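How to wash and iron a printed cotton tablecloth

By Stojan Stojanovska
18 July 2024

In my family we use a cloth on the table every day, and for many years I washed it wrong. The print became pale and the edges pulled in. A neighbor who worked in a laundry showed me a better way, and I write it down for readers of the Lūse home pages.

Before you start, shake the cloth outside and look at it in daylight. Mark each stain with a small piece of white thread, because after the cloth is wet they are difficult to find. Rub a little liquid soap on the marked places and let it stay for nine minutes. For oil, use dish soap. For coffee or tea, cold water first, then soap.

Test the color too. Press a wet white rag on a corner of the print. If the rag takes color, wash the cloth alone in cold water.
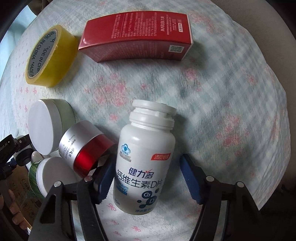
WASHING

Flowers and bows in soft colors, such as pink, do not like bleach. I use a plain powder for colored laundry, half of what the box says. Turn the cloth so the print is inside and choose a gentle cycle. White cotton can go at 60 degrees, but for a printed one I stay at 30 and I am satisfied.

Do not fill the machine. A big round cloth needs space, otherwise it twists like a rope and the wrinkles are very hard to remove.

DRYING

Take the cloth out at once. Hold it with two hands, give it a strong shake, and hang it over two lines with the print still inside. Strong sun is good for white sheets and bad for pink.

IRONING

Iron it while it is a little damp, from the back side. With a round cloth I begin in the center and go out to the hem, turning it slowly. If you pull the hem, it becomes wavy and will not lie nicely.

For storing, I roll mine on a cardboard tube. A folded cloth is also fine, if you change the place of the folds each time.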